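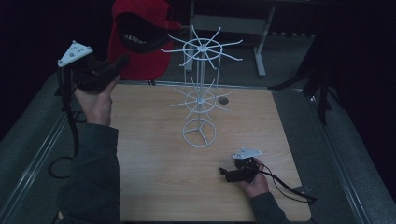

3.2 Hanging soft headwear on a tabletop spinner rack

The second part of the study concerned the handling of soft goods at a small retail counter. Earlier work at the Leltska site had dealt with boxed and bagged items, which keep their shape when set down and can be hung by a punched card. Caps and similar knitted or sewn goods have no such card. They must be hung by a strap, by an opening at the back, or by the edge of the cloth, and the choice affects both the time needed to stock the rack and the way the item faces the customer.

The display fixture was a white wire spinner rack with a circular base and two tiers of radiating arms. It stood on a light wood-grain tabletop and was left unloaded at the start of each trial. The arms of the upper tier are straight, and several have slightly upturned tips. A strap placed over such an arm must clear the tip before it can slide inward. Because the arms spread like spokes, the space between neighbors is narrowest near the ring, and a wide item hung close to the ring will lean against whatever hangs beside it.

Each trial began with the item lying on the table. Its resting position was recorded under one of 4 headings: opening up, opening down, opening to the side, and folded. Items lying with the opening to the side were of particular interest, as both the lining and the strap can then be reached without turning the item over (Figure 1).

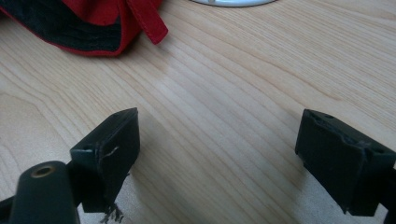
Figure 1. Red and black fabric item at the edge of the work area, with the black lining exposed and the red strap extending over the wood.

A total of 30 trials were completed in March under the protocol agreed with Vimwood. A trial was counted as finished when the item hung from a single arm and stayed there without support. Items that slipped off were returned to the table and recorded as a separate attempt. No limit was set on the time allowed, and the rack could be turned freely between attempts.

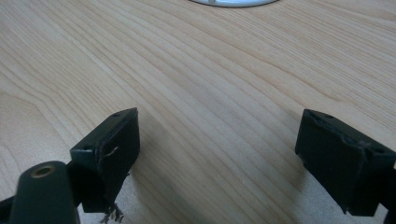 Vimwood Display Research Group

3.3 Behavior of the cloth during lifting

Flat straps and loose cloth behave differently once the item leaves the table. A stitched strap holds its width and can be guided over an arm with little correction. Knitted cloth tends to gather under its own weight, and a length held near the middle may fold or turn into a narrow band. The band hides the opening and any printing on the surface, so that the front of the item can no longer be told from the back (Figure 2).

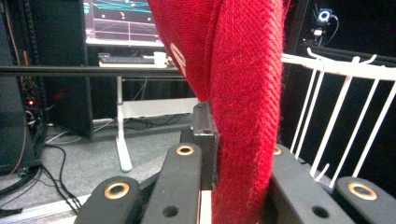
Figure 2. Red knitted fabric hanging in a rounded fold, narrowing to a twisted band below. Part of a white printed mark is seen at the fold.

For this reason the coding sheet used in the Undedeo survey was changed in 2 respects. The column for "item orientation" was divided, with one entry made on the table and another after lifting. A note was also added for cloth that had twisted before reaching the rack. Twisted items were not excluded from the record, and their hanging times are reported together with the others in Section 4.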